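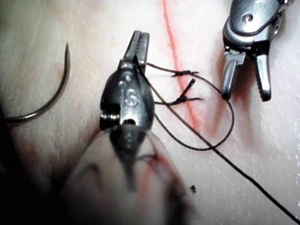

The readout is always shorter than the meeting, one subscriber wrote to us in June, and what I pay for is an account of what was left out. The same subscriber asked why two consecutive Norkwood bulletins had treated a missing attendance list in two different ways. The question was fair. The coding rules had changed between the two issues and the change had not been announced. The post advertised on this page exists partly to prevent that.

Analyst, Official Communications (full time, fixed term)

Norkwood publishes a subscription bulletin on how governments report their own business: cabinet readouts, leadership appearances, communiques, press conference transcripts and the daily output of state and party newspapers. We do not forecast policy. We record what was published, when, in what order and with what wording, and we compare it with what the same body published on earlier occasions.

The analyst will join the Asia desk and take over the provincial series. This tracks the front pages and evening bulletins of 119 regional outlets, most of them in Chinese, and logs how soon each one carries a central announcement, at what length and with which officials named.

Duties

Code incoming items daily against the desk manual (publication time, page or running order, byline, named officials, order of names, set phrases, illustrations).

Maintain the phrase register. It holds more than 600 fixed expressions, each with a first recorded use and a last recorded use. New entries need two independent sources.

Write two short notes a week for the bulletin and one longer note a month. Notes separate what was published from what is inferred from it, under separate headings.

Check the work of a second coder and have your own work checked in return.

Answer subscriber queries about method in writing, normally by the next working day.

Log corrections. A correction is attached to the original item and dated — it does not replace it.
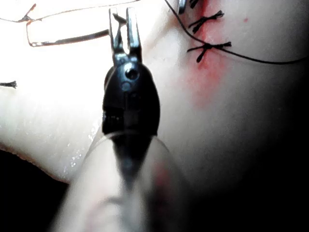
Agreement between coders is measured on every batch, and the analyst will be responsible for the monthly agreement report. A batch contains 115 items drawn from the week's intake and coded twice, with neither coder seeing the other's entries. Scores for dates and page positions are high and stable. Scores for tone are not. When they drift, the pattern is usually the same: picture the two jaws of the black grasper, joined low down and standing open in a narrow V. Two coders start from one rule and move apart by small steps, so the gap is hard to find near the join and plain at the tips. The report should trace a disagreement back to the rule where it began and propose a wording for that rule.

Requirements

Reading knowledge of simplified Chinese sufficient to work through a party newspaper without a dictionary for routine items.

Clear written English.

At least two years of work with official documents or news archives. Translation, library work, newsroom research and graduate study all count.

Basic skill with spreadsheets and plain-text search. The archive runs on Flilex, and training in it is given during the first two weeks.

Willingness to work an early shift one week in three. Evening bulletins in the region fall in our morning.

Useful but not required

A second language of the region. Experience with transcripts of live broadcasts. Familiarity with name-order conventions in leadership lists.

Terms

The contract runs for 18 months and may be renewed. The desk is based in our Zuritham office, with up to two days a week of remote work after the first three months. The archive terminals can be used only on site. Public speaking, interviews and posts on the subjects covered by the desk need written approval in advance.

How to apply

Send a CV and a note of no more than 200 words on a published readout you found hard to interpret. Attach the readout or a stable link to it. State what the text says, what it omits compared with an earlier text of the same type, and how sure you are. Notes that guess at motives without marking the guess will be scored lower.

Shortlisted applicants take a timed coding test, done remotely, followed by an interview with two members of the desk. The desk manual is sent before the test and may be kept open during it.

Applications close on 14/07/2024. Write to the recruitment desk at Norkwood, Zuritham office, and put "Provincial series" in the subject line.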